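Folding on the bed: a talk with Kirsten Vigfúsdóttir
September 4, 2022

Kirsten Vigfúsdóttir has been helping people in Stonton with their closets for 14 years. She started with her aunt's house on Cirnska and went on from there, first evenings only, then full time. She works under the name Clemside and takes one household at a time.

I asked her where she begins when she walks into a bedroom. "The bed," she said. "People want to open the closet first. I make the bed first. Pull the spread up flat and you have the biggest table in the house."

She doesn't own a folding board and doesn't recommend one. She tried one for a month and gave it to a neighbor. What she cares about is the order of the work. Small things get folded first and go in a stack at the far end of the bed. The big pieces wait.

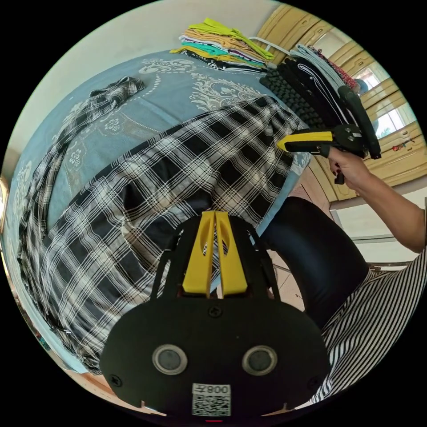 "A big plaid piece takes up the whole middle of the bed," she said. "If you start with that, you have no place to put anything else. So do it last, when the other clothes are stacked and you have some room."

She likes plaid and says it is the easiest pattern to fold. The lines show you where straight is. With a plain fabric she has to find the seams by hand and match them up, and on a dark one she sometimes turns on the ceiling light in the middle of the day.

Her method for anything long goes like this. Spread it out all the way, even if it hangs off the side for a minute. Smooth it from the center toward the ends with the flat of the hand. Bring one long edge over to the other and check that the stripes line up. Then fold it from the bottom in thirds, or in quarters if the shelf is narrow.

"Most people skip the smoothing," she said. "They fold the wrinkles in, and then in December they take it out and have to iron it."

Her clients in the Kubíček building have small bedrooms, and some of them fold on the floor. She has done it herself but her knees don't like it. The most she ever folded in one visit was about 400 pieces, for a family that was moving, and that took her two days - she slept at her sister's in between.
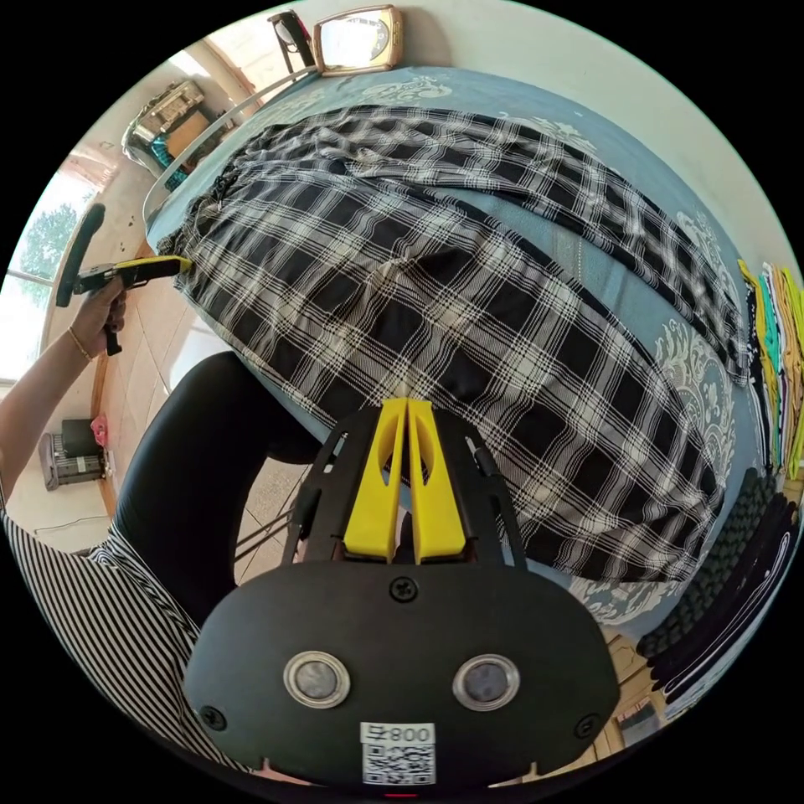 What do you do when two pieces have the same pattern?

Kirsten keeps them together from the start. "Lay them both out before you fold either one. If they are a set, fold them to the same width and put one on top of the other. Otherwise you find one in the closet and spend 20 minutes looking for the second."

She is less strict about hangers than I expected. Heavy things get folded, shirts get hung, and the rest is up to whoever has to live with the closet. She charges by the visit and brings her own labels for the shelves.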